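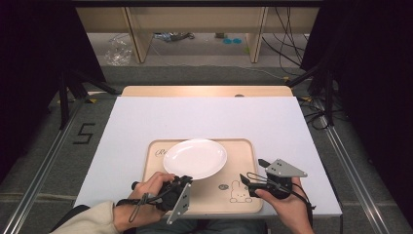 How to run a hands-on gripper demo at your open day

I've now done this demo at three open days, and the first one was a bit of a mess, so I'm writing down how I do it for anyone at Prolo (or anywhere else) who gets handed the job. It's a simple station. A visitor sits down, takes a hand-held gripper in each hand, and tries to do something with a plate and a tray that they'd do at home without thinking. Then they find out how much their fingers normally do for them!

Last updated Apr 27, 2024.

What you need

A pair of hand-held grippers, and a second pair charged and ready if you can get one
A plain round plate with a bit of a raised rim
A tray with a raised border
A flat white board to lay on the tabletop
A chair without arms
Black tape for the floor

The plate and tray can come from any kitchen store. I got mine from Merkier and I think the whole lot was under the price of lunch. Go for a tray that's a good bit bigger than the plate, so people have room to push it around before they commit.

Step 1. Number your stations

If you have more than one table, tape a big number on the carpet next to each one. Mine was 5 last time, and "go see number 5" is so much easier than waving across the hall. Make the numbers huge. People look at the floor more than you'd think, especially when they're trying not to step on something.

Step 2. Sort out the cables

Do this before the doors open, please. Walk the path a visitor will take to the chair and move anything they could catch a foot on. Check the cords on the grippers too. You want enough slack that somebody can reach the far side of the tray without a tug at the wrist. I sit down and do the full reach myself, both arms, every single time.

Step 3. Set the starting position

Lay the white board down, put the tray in the middle of it, and set the plate on the tray. Don't fuss over getting it perfectly centered — a plate that sits a little to one side gives people something to fix, and they nearly always want to fix it.

Step 4. Hand over the grippers

Let the visitor take one in each hand and just open and close them in the air for a bit. I tell them to hold on the way they'd hold a garden hose nozzle, firm but not squeezing the life out of it. Long sleeves are fine as long as they aren't hanging over the jaws.

Resist the urge to demonstrate first! I used to, and everyone copied exactly what I did. It's a lot more fun to watch them work out their own way in.

Step 5. Give them one job

My three favorites, from easy to hard:

Slide the plate to the other end of the tray
Turn the plate halfway around without lifting it
Lift the plate by the rim and set it back down quietly

That last one is tough. A glossy rim and a pair of narrow fingers don't get along, and most people go in from above when they should be coming in low and from both sides. If they get stuck, I say "lower" and leave it at that.

Step 6. Keep the line moving

Five minutes per person is plenty. At the September open day over in the Nolte building we had 300 people through the hall and I let the first few visitors stay as long as they liked, which was lovely for them and not so lovely for the 12 standing behind the rope. Now I do one job each, and anybody who wants another go can get back in line.

Step 7. Talk about the robot part afterward

Save this for when they've put the grippers down. Once someone has struggled with a plate for a few minutes, they're full of questions about how a machine would manage it, and you'll have a much better chat than if you'd opened with a speech. The Biltedis handout covers the basics and has pictures, so keep a stack by the chair.

A couple of extra notes

Wipe the handles between visitors. Bring a spare plate. If you're booking the hall, the room request form is number 3329 and it asks for floor plan and power needs on the same page, so have both ready before you start filling it in — it doesn't save halfway.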